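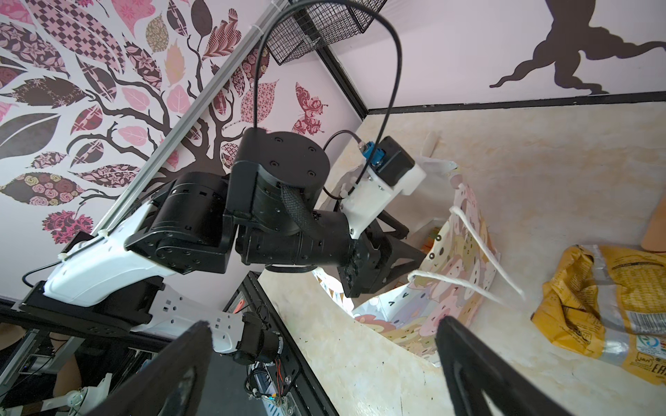 Wrist-view dropout in two-arm box handling: results from the Hirnemau cell

The Broneo project has finished its second round of trials on learned handling of soft and semi-rigid containers. The question was a narrow one. Policies trained by imitation usually receive one image stream from each gripper and one from a fixed position, and they tend to lean heavily on whichever stream carries the most information early in the task. When that stream is later blocked by a second arm or by the object itself, the motion stalls or drifts. We wanted to know how much of this could be cured at training time, without changing the hardware or adding sensors.

The method is simple. During training, whole camera streams are replaced with a learned blank token for short stretches of the demonstration. The stretches are between 2 and 20 control steps long and are placed at random, with one restriction: at least one stream stays live at all times. Losing single frames was tried in the first round and made little difference, as the policy could bridge the gap from its own recent history. Longer gaps force it to use the other views and the joint readings.

Demonstrations were recorded at Hirnemau by teleoperation. The set used here covers 34 household objects and a small number of containers, among them a printed cardboard box with rope handles. The box was kept in the set deliberately. Rope handles hang differently after every contact, and a gripper finger that approaches a handle from the wrong side will push it away. Snack packets cause a related problem, as their outline changes when they are pressed and a crumpled packet seldom presents the same edge twice.

The walls of the cell carry patterned paper and the floor a marble pattern. Earlier work at Erkton used plain grey panels and gave higher scores, but those policies failed badly when moved to any other room. We now treat a busy background as the normal condition and do not report plain-background figures.

Three training conditions were compared: no dropout, single-frame dropout and block dropout. Network size, training steps and demonstrations were the same in each. The evaluation used start positions that were absent from the training data, and the operator running the trials did not know which policy was loaded.

Block dropout gave the best completion rate on tasks where one arm has to reach past the other. The gain was largest in the lift phase, when the near gripper's own fingers and the box wall together hide the contact point. Single-frame dropout could not be told apart from the baseline. On tasks with one arm only, block dropout was slightly worse than no dropout at all – a small cost, but it appeared in all 7 repeat training runs and we take it to be real.

The failures that remain fall mostly into one group. The policy closes the fingers on a handle, reads the grasp as good and begins to lift before the rope has taken up its slack. The box then tips towards the far arm. Dropout has no effect on this, which is expected, as the fault lies in grasp timing and the views are clear when it happens. Adding motor current to the policy input helped in a short test, though too few trials were run to put a figure on it.

Two practical points for groups who wish to repeat the work. The blank token must be learned; filling the stream with black pixels produced a policy that behaved oddly in low light. Cable routing also matters more than expected. A cable that moves across a wrist view becomes a cue for arm pose, and policies trained with one routing lost accuracy after the cables were tied down differently. Routing is now fixed and photographed before each recording session.

The training code has been passed to Grabowska for an independent run on their own arms, with first results due in December. The demonstration set will follow once the object labels have been checked.

23 April 2019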